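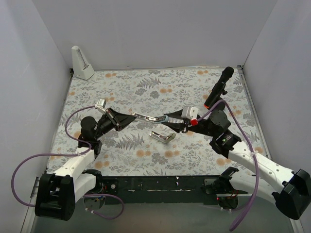
Sat 10 March

Since February I am trying to measure the bitter substances in dandelion root, which I dig myself on the hill behind Orneck. The first extracts with plain water were cloudy and the peaks came out wide. Now I use 41 percent alcohol and leave the powder overnight – it is slow, but the two main peaks are separate at last.

My best sample gave a peak area of 1,925, the one from Alleck only 247. Maybe the soil is different, maybe I dried that one too warm. Next week I will repeat both with fresh roots and a new filter.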